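From: Facilities Office, Nekalwood
To: building-users list
Date: Nov 18, 2025
Subject: Re: Power strips on desks and work tables

Dear colleagues,

Thank you to those who replied to the October circular on portable power strips. The pattern under discussion is the white strip with its own switch and a white cable, to be used on tables only where the wall sockets cannot be reached.
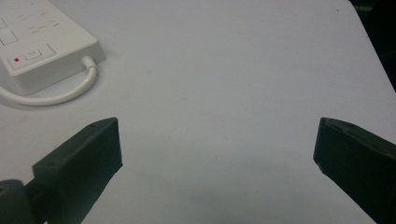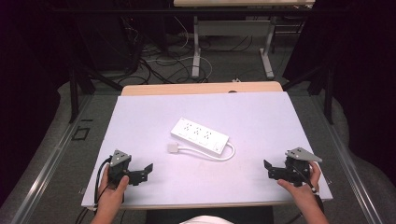 Thabiso Tshabalala wrote:
> We have 57 work tables in the Shenoy wing and very few wall sockets
> between them. My concern is the cable more than the strip. If it is
> left lying across the table top it gets pulled by bags and sleeves,
> and if it goes over the edge it ends up under a chair. Could the
> office say which side it should leave from? I would also ask that
> staff are not made to unplug the strip every evening when it has a
> switch of its own.

The office has considered these points with the Iltell building team and the following will apply.

Strips are to be placed towards the back of the table, with the cable leaving on the side nearest the wall socket. Spare cable should be gathered loosely and kept on the table. It must not be wound tightly round the strip, nor run across a walkway, even for a short time.

One strip may not be plugged into another. This was found at 3 tables during the October check and the users concerned have been informed.

On the matter of unplugging, we accept the point in part. It is enough to use the switch at the end of the day. Before a closure of more than 6 days the plug must also be taken out of the wall.

Strips with a cracked casing or a damaged cable should be handed in at the Mustus desk, quoting form 1882. Please do not attempt a repair or put tape over the damage - a replacement will be issued on the spot where stock allows.

Requests for additional strips should come through the head of section and state the table number. Requests already sent to this list need not be sent again.

Yours faithfully,
Facilities Office
Nekalwood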